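What Does a Family Counselor Do?

Every family has grumpy days. Maybe your brother borrowed your markers and left the caps off, or maybe your mom and dad have been using their tired voices all week. Most of the time these things blow over by supper. But once in a while a family gets stuck in the same argument, over and over, like a song that keeps starting again, and that's when a family counselor can lend a hand.

A counselor is a grown-up who went to school for a long time to learn about feelings and how people talk to each other. You don't have to be in trouble to see one! Plenty of very nice families go.

So what happens there? Well, usually you all come in and sit down together, and the counselor asks each person a few easy questions, such as what you like to do after school. Nilton Mamani, a counselor in Vellbridge, keeps a basket of smooth stones by his chair. Whoever holds a stone gets to talk, and everybody else (yes, even the grown-ups) has to listen until the stone is passed along.

Sometimes you might talk to the counselor by yourself for a bit. You can say you feel mad, or sad, or that you don't know how you feel at all, which is a perfectly good answer. Counselors keep most things private, but if somebody is being hurt, they will tell the people who can keep that person safe. 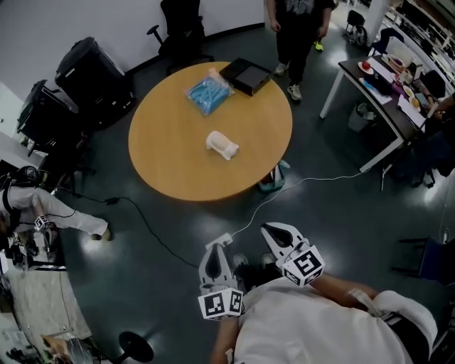 Several people around a round wooden table.

Between visits, your counselor may ask your family to try something at home. It could be eating dinner together on Tuesdays, or each telling one good thing from the day before bed. It may feel a little silly the first time, and that's all right. If you have a worry of your own, you can start by telling a parent, a grandparent, or a teacher you like.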